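Inicio Curiosidades Ropa Animales Inventos Preguntas Contacto

¿Por qué tu camiseta se estira y vuelve a su sitio?

¡Hola! Hoy vengo a contaros una cosa que me preguntaba yo de pequeña cada vez que metía la cabeza por el cuello de un jersey (y me quedaba atascada, claro). ¿Cómo puede ser que la tela se haga grande, pase la cabeza y luego vuelva a ser pequeña?

Coge el borde de tu camiseta y míralo muy, muy de cerca. Si tienes una lupa, mejor todavía. Verás filas y filas de bucles diminutos, cada uno enganchado al de arriba y al de abajo. Eso se llama tejido de punto. El jersey que teje una abuela con dos agujas gordas está hecho igual, solo que en la camiseta los bucles son pequeñísimos y los hace una máquina.

Ahora busca unos vaqueros. ¡Ahí no hay bucles! Los hilos van rectos y se cruzan, uno por encima, otro por debajo, como cuando haces un cestito con tiras de papel. Eso es el tejido plano, y si los hilos son de algodón normal, casi no se estira.
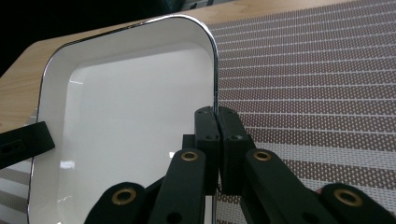
Volvamos a los bucles. Cuando tiras de la camiseta hacia los lados, el hilo no se alarga casi nada. Lo que cambia es la forma: el bucle, que era alto y delgadito, se pone ancho y bajito. Al soltar, quiere volver a su forma de antes – más o menos como un muelle. Por eso las camisetas viejas tienen el cuello flojo: los bucles han dado tantos tirones que ya no vuelven del todo.

Y luego está el truco del elastano. Es una fibra que se fabrica a partir de sustancias químicas, no sale de ninguna planta ni de ninguna oveja, y se estira una barbaridad sin romperse. Basta con mezclar un poquito con el algodón para que unos leggings se te queden pegaditos a las piernas aunque hagas el pino. ¡También lo ponen en muchos vaqueros!

Yo tengo en casa una sudadera de Vinodano que ya ha cumplido 14 años, y los puños siguen apretando. Los puños llevan un punto especial que se llama canalé, con rayitas que suben y bajan como un acordeón. Tira de uno y verás que se abren los pliegues.

Os propongo un experimento. Necesitas un calcetín, una camiseta, un pañuelo de tela y una regla. Pon cada cosa sobre la mesa, marca diez centímetros con los dedos y estira con cuidado. Apunta hasta dónde llega cada una. Después prueba a estirar el pañuelo en diagonal, de esquina a esquina... ¿a que ahora sí cede? Es porque los cuadraditos que forman los hilos se tumban y se convierten en rombos.

Ah, y mira las etiquetas. Si pone «elastano», ya sabes quién te está ayudando a estirar. A veces pone «spandex», pero es lo mismo con otro nombre.

En abril os conté cómo se tiñe la lana, y el próximo día toca abrir una cremallera y ver qué hacen los dientes.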